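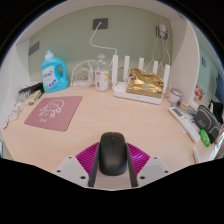 Page last changed: December, by the Landeg Robotics Club web desk

Call for participants: Tidy Desk, the Landeg student project for winter and spring

The Landeg Robotics Club is looking for people to join Tidy Desk, our student project on teaching a robot arm to put everyday things back where they belong. If you have ever looked at your own desk at the end of a long week and wished somebody else would deal with it, you already understand what we are after, and we would very much like to meet you.

Most of the work at this stage is done by hand. You hold a gripper with a camera on it, close the fingers on something ordinary – a computer mouse is a good one to begin with – and move it to its place at a calm and steady pace. Each short recording goes into our shared collection, which we call Kidard, and Kidard is what the arm learns from later in the year. We have 760 recordings so far and we would love a good many more, from as many different desks, shelves and kitchen counters as we can get. Please don't clear everything away first! Routers, cables, remote controls, bottles and half-open packets are all welcome, and a desk with a bit of life on it teaches the arm a great deal more than a bare one.

Who can join

Anyone enrolled at Landeg, in any subject and any year. You don't need to have written a line of code or built anything before. Several of our members came to us from nursing, history and the bakery course, and they have turned out to be wonderfully patient with the gripper. Left-handed people are especially welcome, as we have far too few left-handed recordings.

What you would be doing

You would come to one evening session a week in the Bukness building, from 5 to 7, and take a gripper home every other week to record in your own rooms. At the sessions we look through the new recordings together, sort out the blurry ones, mend whatever has come loose on the grippers, and usually end up talking for longer than we meant to. Members who like programming can join the Tritico group, who look after the training software and are always glad of company. In spring the whole club spends one Saturday running the arm on a desk it has never met, and families are invited to come and watch.

What we offer

A place on the team, 2 course credits if your department accepts club work (do ask them early), full training on the gripper, and soup at every session.

How to apply

Write us a few lines about yourself and the messiest surface in your home, and drop them in the club mailbox on the ground floor at Bukness, or use the form on the club page. Please say which evenings suit you. There are places for 3 new recording teams, and you are very welcome to apply with a friend – or on your own, in which case we will find you a partner.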